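Category: Grant Reports > Small Equipment and Storage

Last updated: October

Print this page | E-mail this page

Getura Repair Workshop: Progress report to the Ocampo Fund

The grant of $3,000 was for sorting and storing the small parts that came to us from the old Gonari store. Bushra Gilani and Vichien Phetsri have now gone through 37 of the 57 bags. Parts we can use are being moved into clear boxes by type and size. Mixed or rusted parts go to scrap.

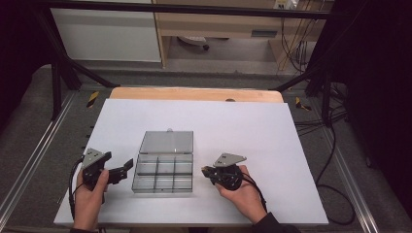

Six-compartment organizer with the lid open, on the sorting table.

We cover the table with a white sheet so that small screws are easier to see. The boxes with fixed dividers have worked well for washers and springs. They are too short for the longer bolts, and Wajid Sethi is pricing a deeper type.

Labeling is behind. We lost 2 weeks when the label tape was on back order. The remaining bags should be done before the next report. Receipts have been sent to Siwan Landeg.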